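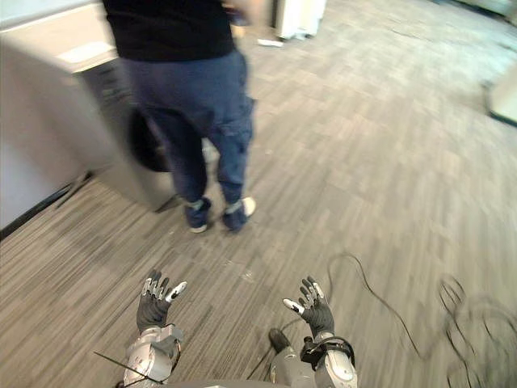
Clanau — April

Shared floor rules: your questions

Does the robot stop if I walk in front of it?
Don't plan on it. Starano's brochure says it will. Our rule says stay 2 meters from the hands whenever the arms are powered, and the rule wins.

The fingers have soft-looking white tips. Doesn't that make it safe?
No. Judge a machine by what the arm behind the fingers can do.

What about cables on the carpet?
Rule 3 says coil the slack and keep it off the walking route. It gets broken more than any other. A cable loop will trip you long before a robot hits you.

Is the Jinby checklist enough?
It has 42 items and most are paperwork. Fill it in, then go look at the floor yourself.

Rana logged 200 hours without an incident. Can we relax the distance?
No. Near misses weren't logged, so I wouldn't lean on that number.

Who can press the stop button?
Anyone, visitors included.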